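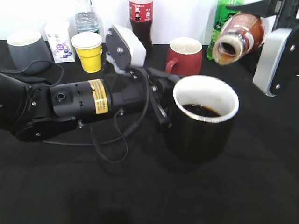 Papercraft talk: the woman behind the Traltitach swap

2 Oct 2020

She rings four minutes early and she's already gluing something. I can hear the scraping. "Carry on, I'm only doing envelopes," she says, and that sets the tone for the next hour and a bit. I typed as fast as I could. Any mistakes are mine, I've got a card class to prep for tonight and this needs to go up before tea.

If you make cards and you've been online at all this summer you'll have seen the Traltitach swap. Handmade cards, posted in, shuffled, posted out again. You send 8, you get 8 back, all from different people. She started it in July from her back bedroom and asked me not to use her name, so I won't. "I've got enough post coming here as it is."

How it began, then. She'd been making cards for years, mostly for family, and had got to the point where the family had rather a lot of them. "My sister had a drawer. She opened it to get a pen out and it was just me, in there, eight years of me. She'd kept every one, bless her, but you could tell she was running out of drawer."

So she put a message up on a small stamping forum asking if anybody fancied trading. She was hoping for enough people to fill one round. She got 111.

"I thought the page had gone wrong. I refreshed it. Then I went and had a bath and when I came back there were more replies, people asking what size, could they do gatefold, was glitter allowed."

Was glitter allowed?

"It was in July. It isn't now."

The glitter ban comes up a lot. She isn't against it as such, uses it herself, has a whole shelf of the stuff. But when you're opening parcel after parcel on the same bit of carpet it adds up. The rule now is that anything sparkly has to be sealed, so embossing powder that's been heated properly, or glitter card that doesn't shed. "Rub your thumb across it. If your thumb looks like a disco, keep it at home."

I asked about the other rules, because there are quite a few and I know some of you have grumbled. (I have seen the comments.) She laughed and went to fetch the sheet.

Cards have to be A6 when folded, or near enough to fit the envelope. No writing inside, so the person who gets it can use it. Your name and town on the back, in pencil or a stamp. Nothing thicker than a pound coin – that one's for the letter rate. And every card in your set has to be your own work, start to finish, though you can use bought stamps and bought papers.

"People get in a knot about that last one. Of course you can use a bought stamp. I can't draw a rabbit. If I had to draw my own rabbit I'd have given up in week one. You've inked it, you've coloured it, you've cut it out and stuck it down, it's yours."

Colouring is her thing really. She does it with alcohol markers, has done since she found a half set going cheap and took them home on the bus. She's not precious about brands and wouldn't be drawn on which is best, I did try. What she will talk about is paper. At length! I've cut this down a good deal.

"Everybody buys more pens. I did. I had all these pens and my faces still looked like they'd been left out in the rain. Then a woman at a craft morning gave me one sheet of decent smooth card and I coloured the same girl, same pens, and she looked alive. I was furious. All that money."

Her advice for anyone starting out – three skin colours, three of whatever colour you like wearing, a couple of greys, and spend the rest on card. Leave it there for six months. Light colour down first, dark in the corners, light again over the top while it's still damp. Do small circles, don't do stripes. Do the hair last or you'll drag it into the forehead.

"And test your ink. Please test your ink. I've had some beautiful cards through with the outline all smudged where they've used the wrong pad under the marker. You can see they've cried over it."

Does she send those back? No. Nothing goes back unless it's bought, and that's happened once. She won't say who. It was a nice card apparently.

The name. I'd always assumed Traltitach was a place, and so had half of you going by the emails. It isn't. It was the word she had to type in on an old website to prove she was a person, and she liked it so much she wrote it on the back of a gas bill. "It sounds like scissors," she says. It does a bit.

On to the sorting, which is what I really wanted to know about. How do you shuffle that many cards and make sure no one gets two from the same person, or worse, their own?

"Badly, the first time." She did round one on the floor. Piles in rows, a pile for each person, then walking along dealing one off each like a giant game of whist. The cat got in. Two people got their own card back, one of them was very decent about it and said it was the best of the bunch.

Now she's got a system. Shoeboxes with dividers, each person gets a numbered slot, and she works down in steps of 11 so neighbours never end up with neighbours. I didn't completely follow. She offered to draw me a diagram, then remembered we were on the phone.

"My husband said do it on the computer. I said you do it on the computer. He's still looking into it."

Round three closed last week and she capped it at 200 people, which is the most the back bedroom will take. There's a waiting list for round four. She feels bad about the cap but not bad enough to lift it. Postage in has to be covered by the sender, and you put a stamped envelope in with your set for the return trip. If you forget the envelope your cards sit in a box marked Naughty until you send one.

We talked about themes. Round one had none. Round two was "garden" and she got, in her words, "an awful lot of wellies". Round three is Christmas, obviously, and the designs this time have surprised her. Not many robins. Lots of windows, people looking out or looking in, lamps on. Houses in snow. She wondered if that's the kind of year it's been and then changed the subject to ribbon.

Ribbon she can take or leave. Same with gems, they pop off in the post and she finds them in her socks. Twine is fine. Washi tape is fine if you burnish it. She loves a bit of stitching, even fake stitching done with a white gel pen, and there's a woman who sends hers with a real running stitch round the edge in two colours. "I've had to stop myself nicking hers every round. I'm not allowed to pick. I deal myself in like everyone else and I get what I get."

What has she kept then?

"All of them. I've got a drawer." Long pause. "Don't tell my sister."

I asked for her own desk set up as I know you lot like that. It's an old door on two filing cabinets. Guillotine on the left, she's left handed and has never found one that suits. Cutting mat so worn the lines have gone, so she measures off the edge. Scoring board, bone folder, a jam jar of blending stumps she never uses. Ink pads upside down, so the ink stays near the top. Markers lying flat, always flat, in a shoe rack. Lamp with a daylight bulb. She wouldn't colour in the evening without it, the yellows just vanish.

And scraps go in a biscuit tin. When the lid won't shut she has to make cards from nothing but the tin until it will. I'm going to try that. My lid hasn't shut since spring.

Anything she'd do differently? Start smaller, she says. Tell people the envelope size in the first message and not the fifth. And don't give out your home number. It rings at mealtimes with people asking if a card with a hole in it counts as a card. (It does. She likes apertures. Line them with acetate so they don't snag.)

She gets thank you notes too, and these clearly matter, she went quiet talking about them. A lady who hadn't made a thing since her hands got bad sent eight very plain cards, one stamp on each, a leaf, no colouring. She'd put a note in apologising. "I wrote straight back. I said there's somebody going to open that leaf after seven fussy ones and breath out." One of the people who got a leaf wrote in to ask where the stamp came from.

For those wanting in on round four, the theme will be birds. She'd like birds that aren't robins, after all that. List opens when the Christmas set has gone out and she can see her carpet. Put your name down on the forum thread, not in my comments please, I can't pass them on and I'll only lose them. Read the sheet before you cut anything. A6. Pencil on the back. Thumb test.

By the end of the call she'd done all her envelopes and moved on to stamps, the postage kind, and was running out. She had to get to the shop before it shut. I'd still got a page of questions, mostly about shading feathers, and she says she'll do them another time if I send her some of that smooth card I was going on about. It's in the post.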